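"I still fold at home. Badly, now"

Interview: a shift lead at a linen plant on what happens when the machines come for the towels
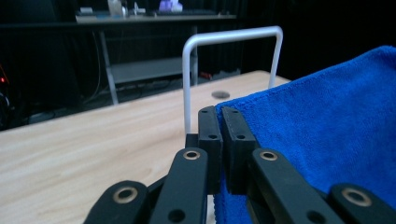

Towels are the hard bit. She says this before I've got my coat off. Sheets are easy, sheets went to machines years ago, you clip two corners and the thing does the rest. But small stuff, cloths, hand towels, anything with a bit of fluff and no opinion about what shape it wants to be. "People think it must be the other way round. Big is hard, small is easy. No. A sheet wants to be flat. A cloth wants to be a lump."

She's been at Flilent for 17 years, the last few of them running the finishing end, where clean dry things get folded, stacked and sent out to hotels, gyms and a couple of care homes. The plant is in Prunalport, down past the old grain sheds. 59 people across the shifts. She asked for her name to be left out, and for everyone else's too. Fine by me.

We talk in the canteen. Loud. Tea from a machine, 2 sugars whether you want them or not.

So how did it start? With a meeting, she says, like everything. Last November, end of shift, everybody tired. Management stood up and said the firm had signed with Skallbridge, who make folding cells, and that the first part of it would be "teaching". Nobody knew what to do with that word.

"We thought they meant teaching us. Courses, certificates. A lad at the back asked if there'd be lunch. Then they explained it was us doing the teaching, and it all went a bit quiet."

What it means in practice: you hold a gripper in your hand, two black fingers on the end of a set of linkages, and you do the job with that instead of with your own fingers. Pick up, pull across, fold, let go. A camera on the tool takes it all in. Then you shake the cloth out and do it again. And again. The recordings go off to Skallbridge and come back, eventually, as something the machine can do. Or can't.

"First day I couldn't pick up a cloth. Me. I've folded more cloths than I've had hot dinners and I'm stood there poking at it like it's a dead jellyfish."

The knack, she says, is coming in low and pushing into the edge before you close. Go in from above and you get a pinch of fluff and nothing else. With microfibre you get the top layer and the bottom layer stays put. With the cheap white cotton it's the oposite problem, you get both layers every time, and then you can't open it out.

"Your fingers know how many layers they've got. You don't think about it. You put that tool on and you find out how much you were doing without looking. I had to start looking at my own work. Weird feeling. I'd not looked at it properly in years."

Did people mind? Some did. Still do. She's careful here, picks her words, stirs the tea. There was a feeling of being asked to dig your own hole and be cheerful about it. A few refused, which they were allowed to do, and went on as before. Others liked it straight off. It's sat-down work, or can be, and the main floor is hot.

"I'll be fair to both sides. If you've got bad knees and someone says come and sit at a table for two hours, you go. Doesn't mean you've agreed with the whole thing. It means your knees hurt."

There's extra money for it, a bit on the hour. She won't say how much, says it's not enough. The first offer was nothing at all. That changed after the union rep went upstairs with a list, and the list is now more or less the agreement. No one to be put on teaching for a whole shift. Breaks as normal. No use of the recordings to check how fast anyone works. That last one took longest.

"They said, we'd never do that. We said, good, write it down then."

And the machines themselves? The first folding cell went live on 12th January, behind a yellow barrier at the far end. She was there at six for it. Expected something quick. It wasn't.

"It's slow. I'll say that to anyone. It's slow and it's very, very patient. It'll have a go, miss, have a go, miss, and it never gets cross. I'd have thrown the thing across the room."

On its first full shift the cell did 100 cloths and put most of them right. A decent folder would be through that many before the first tea break with time for a chat. But it runs at night, when the floor's empty, so slow matters less than you'd think. The stack is there when the early lot come in. Someone goes through it, pulls the bad ones, refolds. That's a job now. Didn't used to be.

I ask what a bad one looks like. She laughs. Takes a paper napkin and does me one, corner sticking out, middle bunched. "Like a child's made a bed. But here's the thing that gets people. Some of the bad ones, you can tell who taught it. There's a way of tucking the last fold under, only one woman here does it like that. And out it comes from the machine. She went bright red. I think she was pleased. I don't know that she'd say so."

The tucking has become a bit of an issue in fact. Everybody folds differently, always have, and as long as the stack was square no one cared. Now there's a sheet on the wall with the Flilent way of folding on it, agreed after a lot of arguing, and you're meant to do it like that when you're teaching. On the floor as well, in theory. She thinks that's a loss, a small one. Newer staff like having it. The older ones ignore it.

What about jobs, then. The actual question. She's been waiting for it.

Nobody's been let go. She says it flat, then says it again with more in it. "Nobody's been let go. But two people left before Christmas and they've not been replaced, and I know what that is, and so does everybody." The agreement covers people, not posts. If you're here you stay here. If you go, the gap might just close up behind you. She pushed on that and didn't get it. Would push again.

There are new roles, on paper three, in real life more like one and a half. Someone looks after the cell, clears it when it jams, talks to Skallbridge on the phone. That went to a man off the loading bay who'd never have gone near an office job. He's good at it. He's also on call now, which he wasn't, and he's tired.

The cell is called Gebretsadik, by the way. Not a nickname, it's the name of the product line, it's printed on the side. On the floor it gets shortened to Geb. "Geb's sulking. Geb's dropped one. You do end up talking to it." She pulls a face at herself.

Would she rather it hadn't come? Long pause. Someone drops a tray behind us, cheers all round.

"I'd rather they'd asked us before they signed. That's my honest answer and it's a dull one. We'd have told them towels are hard. We'd have told them start with napkins. They've gone and started with the worst thing in the building, and then they come to us, how do you do this, how do you do that. Well. Ask in the summer and you'd have saved yourselves some money."

Napkins are next, as it goes. Her suggestion. She'll be doing some of the teaching herself, an hour here and there, though her thumb plays up with the gripper and she's asked for a different handle. It's been ordered. It's been ordered for a while.

And her hands? Do they feel different, after months of doing the job through a tool?

"A bit. I still fold at home. Badly, now. I keep going in from the side." She shows me on the napkin, two stiff fingers nudging at the edge of it, then gives up and screws it into her cup. The bell's gone. She's got a new starter at the finishing end who needs showing where the trolleys go, and she's already half way to the door, asking over her shoulder if I can see myself out past the loading bay, mind the forklifts.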